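Keeping shelves or a second table?

Posted 18/04/2020 by Ernő Vincze

We are clearing out the workroom and have reached the big pieces. There's a large white rectangular table on gray metal legs, and behind it a tall metal shelving unit with white shelves. I want to keep both. My brother wants the shelving gone and a second table in its place, so that folding and sorting can go on at two tables.

We've emptied the shelves down to one beige thing, folded up at the far left near the top. It's a cloth or a bag and I haven't decided where it goes.
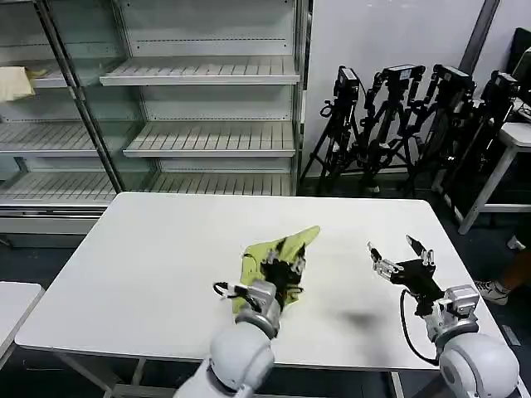

The other question is rags. I had 3 boxes of old cloths and I'm down to one. Do you fold rags or just stuff them in a bin? I've been folding, and it takes most of an evening.

pikgate_246 wrote:
Keep the shelving. A table fills up the day you get it, and then you have two full tables and nowhere to put anything. Rags go in a bin. Folding them is a waste of time.

Rira wrote:
I disagree on the rags. Folded ones take half the space and you can see which are worn through. On the shelving I agree, but check the slatted shelves before you load them. Small things tip over on slats. I cut cardboard to fit mine.

jivora1602 wrote:
I'd side with the brother. Shelves collect things you don't use. We took ours out last May and haven't missed them. A second table gets used every day — ours does, anyway.

pikgate_246 wrote:
Where did the stuff from the shelves go?

jivora1602 wrote:
Two cupboards in the hall.

pikgate_246 wrote:
So you still have shelves. They're in the hall.

jivora1602 wrote:
With doors on them. I don't have to dust them.

Ernő Vincze wrote:
No room for cupboards in our hall. I measured the wall behind the table again and a second one the same size would block the way to the window. He has agreed to leave the shelving until May. Rira, what thickness of cardboard?

Rira wrote:
Ordinary box cardboard, two layers, taped at the ends. Run the ridges across the slats or it sags. And move that beige thing down lower if you use it often.

Ernő Vincze wrote:
Thanks. I'll start with the middle shelf. The rags are going in a bin for now.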